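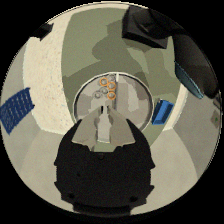

Asunto: Re: Comparación de pinzas en simulación - tarea de inserción

De: Albertina Aguiar
Para: lista de manipulación, proyecto Lusteck

Estimados colegas:

En respuesta al mensaje de Libor Murín, remito las condiciones acordadas para la segunda ronda de pruebas entre las pinzas Zonel y Nallis.

El jueves, Libor Murín escribió:
> Solicito que se confirme si la plataforma redonda conserva los seis orificios y cuáles
> deben computarse. En la primera ronda, Matěj Tóth registró 711 intentos sin distinguir
> entre unos y otros, por lo que los resultados no son comparables.

La plataforma se mantiene sin cambios. Computarán únicamente los tres orificios con anillo naranja; los tres de borde gris quedan como distractores y toda inserción en ellos se anotará como fallo. La varilla blanca vertical tampoco se desplazará.

Cada pinza realizará 200 intentos por orificio, con el mismo controlador y la misma vista de gran angular, en la que ambos dedos deben permanecer visibles durante la aproximación. Se ruega no recortar los bordes negros de la imagen - el calibrador Gape los utiliza para estimar el centro óptico.

Los registros deberán remitirse a Vendula Pešek antes de las 16 horas del jueves, con indicación de la semilla empleada.

Atentamente,
Albertina Aguiar
Coordinación de ensayos, Lusteck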